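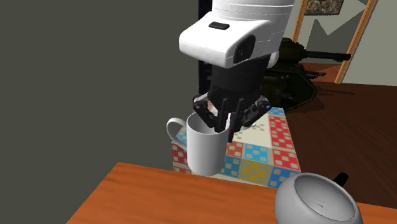 Progress report to the Jindano Fund, 7 Jun 2026
Grant: Remembrance pages and family support, Drarnport Hospice Charity

The grant pays for two things: the online remembrance pages that families set up in memory of a relative, and the support calls we offer to those families in the first year. Both are running. The pages went live on the Zetutik platform at the start of the grant and families can now open one without phoning the office first. Each page has room for a short tribute, a picture and a running total of gifts. The header picture does not have to be a portrait, and something as ordinary as a plain white mug will do. Families can change the picture or the wording at any time, and we do not edit what they write unless they ask us to.

Pages opened
Families have opened 98 pages so far. Of these, 11 were moved over from the old paper scheme at the family's request. The rest are new. We had planned to move all the paper funds by now, but the old records do not always give a current address and we will not publish a page without written consent. The remaining letters go out in August.

Gifts
The median page has received four gifts. Our target of 1,000 gifts across all pages has not been met yet. Giving is heaviest in the two weeks after a funeral and again at the first anniversary, and most of the pages have not reached an anniversary.

Support calls
We have made first calls to 43 families. Calls are offered when a page is opened and again three months later. Several families turned down the first offer and accepted the second, so we have kept both. Evening calls were added in the spring after families told us that daytime was hard to manage around work.

Problems
The thank-you email went out twice to some donors in the first month. Zetutik has fixed the fault and we wrote to the donors affected. The Ueda branch shop still takes cash gifts for named pages by hand, and these can take up to nine days to show in the total. We have asked the shop to send its slips weekly.

Spending
Spending on the platform is in line with the budget. Staff costs are under budget due to a late start on the support post. We would like to carry the unspent amount into the second year to pay for more evening calls, and ask for the Fund's agreement to this.

Next period
Finish moving the paper funds
Add a large-print version of the page guide
Send the first anniversary letters
Report on second calls separately from first calls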